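Building a Pair of Hand-Held Grippers in a Shared Workshop
Project report, Stukell maker course, spring term

3. Getting the grippers to agree with each other

By April we had 2 working grippers and a pile of printed parts that didn't fit anything. The shells came off the Folten printer at the shared workshop, and the first batch warped so badly that the jaws rubbed on one side. Slowing down the outer walls fixed it. I can't tell you how good it felt to squeeze the handle and have both fingers close evenly for the first time!

Tracking was the next big job. Each gripper carries a printed square marker, and our script works out where the tool is from the marker's corners. We used the Kováčik method from the course reader to get the starting pose, then smoothed it over time. Glossy paper was a disaster under the ceiling lights, so we switched to matte.

For the tabletop task we chose dishes and trays, partly for the thin rims (a great test of jaw alignment) and partly because we had them.
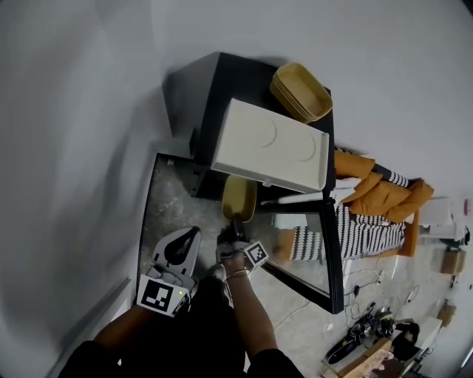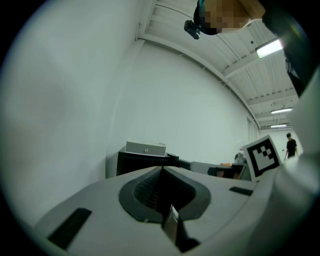
Gripper session at the workshop

We set a goal of 300 short recordings and got there in two weeks, mostly in the evenings when the room was quieter. Each one is a single pick and place. The left hand was harder than I expected, and my early left-hand runs are so shaky that we left them out of the training set.

The smoothing step took the longest to get right. With too much of it, the path lagged behind the real motion and the jaws seemed to close after the bowl had already moved. We ended up timing everything from the jaw sensor, which is a cheap Plallora part and has been rock solid.

4. Training

The first model ran for 2000 steps on the workshop computer. It reached for the right object most of the time but came in too high over the rim, so we went back and checked the offset between the marker and the fingertips. Our number was from the old shell! After we measured it again, the replayed paths lined up much better with the recordings.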